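The Fendau Social Club: How a Group of Friends Became an Institution
Student project report, Local History and Community Life

Introduction

When our class was asked to pick a local association and write about how it began and what it means to its members, I will admit that my first thought was of the football supporters' branch, which has a bar and would have been easy to visit. My grandmother talked me out of it. She had spent a good part of her married life going to dances at the Fendau Social Club, and she felt very strongly that somebody ought to write it down while there were still people around to ask. So that is what I have tried to do, and I am grateful to her, and to the members who fed me cake and let me sit in on their card evenings with a notebook.

How I collected the material

I spoke with 34 people in all, most of them members and a few of them the grown children of members who have since died. Most of the talks took place in the club's front room in the late afternoon, before the evening crowd came in. I also read the minute books, which the club keeps in a locked cupboard under the stairs, and which are complete except for one volume that seems to have been lent out and never brought back. Where two people remembered the same thing differently, I have tried to say so.

The beginnings

The club grew out of a lodging house. In the years when the Skultell paper mill was hiring, many young clerks and engineers came to Fendau from other towns, and a number of them took rooms in a tall house on Ackermann Street. They worked long hours and knew no families here, and on their free evenings there was very little for them to do. Six of them began having supper together and taking turns to pay for it. After supper there was singing, and before long the neighbors were coming to listen at the door, and then of course they were asked inside.

The older members all tell the story of the harvest dance a little differently. In one version the lodgers hired a barn and it rained so hard that the whole town ended up dancing in the mill canteen. In another version there was never a barn at all and the canteen was the plan from the start. Whichever it was, everyone agrees that the evening was a great success, and that it was on the walk home that the friends decided to give themselves a name, a set of rules and a membership fee.

The first rule book is a lovely thing to read. Members were to arrive in clean shoes. No member was to discuss mill business before the coffee was served. Guests were welcome up to three times, after which they had to join or stay home. I asked whether this last rule was ever enforced and got a lot of laughter, so I think I have my answer.
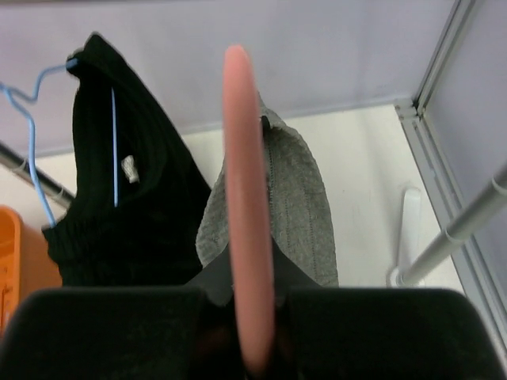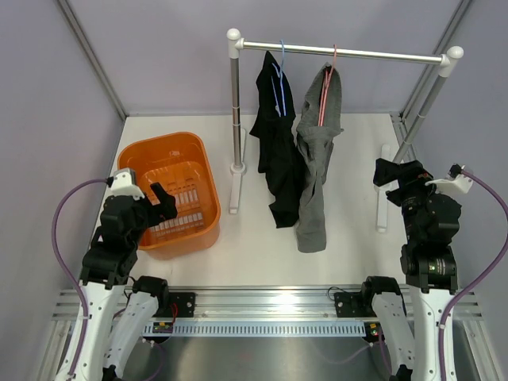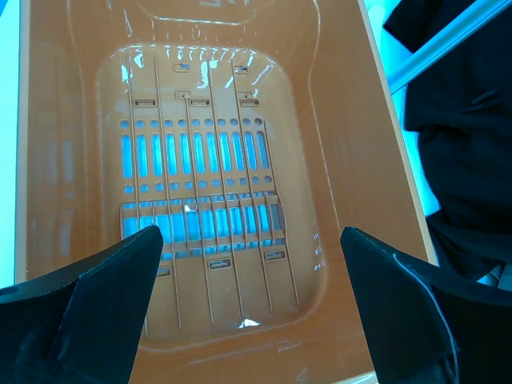
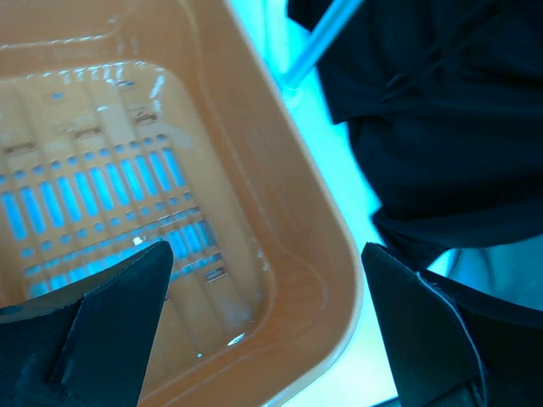 The move to Tillemus House

For its first years the club met wherever it could, in the canteen, in the back of a bakery, and for one whole winter in the waiting room of the ferry landing. The purchase of Tillemus House changed all of that. It was a plain two-story building that had belonged to a seed merchant, and the members raised the money themselves with dances, raffles and a great many jars of plum jam. The minutes for that April record a vote of 100 in favor of buying, with no votes against, and underneath, in a different hand, somebody has written "at last."

The house needed a great deal of work. The upstairs floor had been used for storing seed and sagged in the middle, and one lady told me that for the first few dances the couples all drifted slowly toward the center of the room whether they wanted to or not. The members repaired it over a summer, working in the evenings, and the same boards are there today. I walked on them and they felt very solid to me.

The busy years

At its largest the club had up to 231 paying members, which is a lot for a town of our size. There was a choir, a walking group, a chess table that was always taken, and a yearly river outing with two boats. The club also did quiet good works that I had not known about before I started. It paid for schoolbooks, sent hot meals to people who were laid up, and for many years gave a small grant to one school leaver going on to college. Two of the people I interviewed had received that grant, and both of them still had the letter.

Not everything in these years was harmonious, and I think it would be wrong to leave that out. Women could attend everything but could not vote for a long time, although they were doing most of the work for the dances. The minute books treat the question rather stiffly, but the people who were there remember it with some heat. The matter was settled after the women stayed away from a spring dance, all of them, and the band played to a room full of men standing along the walls. The rule was changed at the next meeting.

When the mill closed, many families moved away and the membership dropped sharply. Several people told me that this was when the club mattered most to them. There was less money for outings, so they had soup suppers and card evenings, and those who had lost their jobs were let off the fee. One man said that he came every single evening that winter just to be in a warm room with people who didn't ask him how the search was going.

The club today

The present members are mostly retired, though there is a younger group that comes for the quiz and has started a film evening upstairs. The two groups get along well as far as I could see, apart from a running disagreement about the heating. The choir is small now, and they meet without a piano while the old one waits for repair, but I heard them practice and I thought they sounded very fine.

When I asked what the club needed, the answers fell out much as you might expect. The older members want a handrail on the back steps and a later bus. The younger ones want better speakers, and they would like the front door to be left open on club evenings so that people passing by can tell that something is going on inside.

What I learned

I started this project thinking that a social club was mainly a place for parties. The parties matter, and I don't want to play them down, but what people wanted to tell me about was usually something smaller, such as who drove them to the hospital or who taught them to waltz. I also learned that minute books leave out a great deal, and that it is worth asking the same question to several people on different days.

If I could do the work over again, I would begin with the oldest members and record their voices properly, with their permission. I took notes by hand and my hand is slow, and I know that I lost some good stories that way. I would also try to find the families who moved away when the mill closed, as their side of things is missing from this report.

The club has asked for a copy of this report to keep in the cupboard under the stairs, and my grandmother has asked for one too, in large print.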